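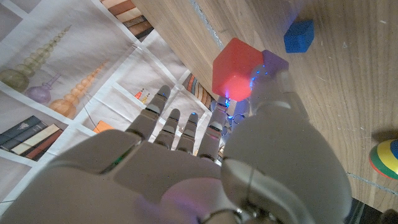 *The hand at the table, with the red, purple and blue cubes. Wrist view.*

# Olitz sorting bench: notes and data card

This folder holds the recordings and shift notes from the robot hand trial at Vivska, where we clean, check and repack returned toys and classroom sets. Olitz is our name for the trial. The hand and its software were set up by Sistton, and they have their own documentation, which you should read for anything about motors, sensors or calibration. I wrote this card because theirs has no section on the people who work at the bench.

Maintained by Gilmar Fagundes, returns floor. Last edited 12/8/23.

## What's in here

| Folder | Contents |
|---|---|
| `wrist/` | 770 clips from the wrist camera, mostly cubes |
| `notes/` | shift notes, typed up from paper by Ivone Brito |
| `stops/` | 49 entries, one for each time a person had to step in |
| `old/` | material from June, before the camera was moved; don't mix it with the rest |

Clips are named by shift and running number. A clip starts when the hand is sent toward an item and ends when the operator marks it done. "Done" is the operator's call. It can mean the item was set down where it belonged, or that everyone was tired of waiting. If you plan to use these clips to measure success, read the matching note first.

## The task

Returned block sets come in mixed. Someone has to pull the cubes apart by color, look at each one for cracks and chewed corners, and put together a full set for the bag. The hand is supposed to do the pulling apart. Checking for damage stays with a person, and so does bagging.

That split was presented to us as taking the dull part of the job away. I have some doubts. When you sort by hand you turn each cube over without thinking about it, and that's when you feel the crack. Sorting and checking were one motion. Now they are two jobs, and the second one is done by someone who sits and receives cubes. Ivone did both for years and says the new version is harder on her attention and easier on her wrists. Both halves of that belong in the record.

## What changed for the bench crew

- The bench used to seat 2 people facing each other. One of them now runs the hand from the side station, and the talk across the table has mostly gone with the seat.
- Breaks follow the machine's restart schedule. Before the trial, people took them when a crate was finished.
- Operators write a stop entry every time they step in. This is new paperwork, and no time was set aside for it.
- Reaching into the work area now requires a pause from the station. Some people forget. Please don't use the stop log to go looking for who.
- Nobody has lost hours so far. I was told this would stay true through the trial, and I haven't seen anything in writing about afterward.

## Known problems with the data

1. Items near the table edge are overrepresented. Operators liked starting there, and the clips reflect their habits as much as the task.
2. The hand's own lights throw color onto things close to it. Don't train a color check on these clips without accounting for that.
3. The hand hides part of whatever it is working on. Labels for covered items were filled in from the notes, so they are only as good as the handwriting.
4. Printed material shows up in the background of some clips. A drawing of a toy is not a toy, and the first version of the labels got this wrong more than once.
5. The first 6 shifts have no stop entries. The log sheet didn't exist yet. Please don't report those shifts as trouble-free — a slide at the Guerra site did exactly that.

## Please don't use this for

Ranking operators. Setting a target pace. Arguing that one person can watch several benches. The trial had one hand and one table, with someone standing by the whole time, and that person's wages don't appear in any of the cost figures I've been shown.

## Open questions

Who fixes the labels when Ivone goes back to full bench hours? She has been doing it between crates.

Does a sorted cube that still needs checking count as finished work? The dashboard says yes. The bench says no, and I've left the field blank in our copy.

## Changes and corrections

Send corrections to Gilmar, or leave a paper note in the tray by the side station. Notes about the work itself are as welcome as notes about file names. They go into `notes/` unedited, unless you ask for your initials to be removed.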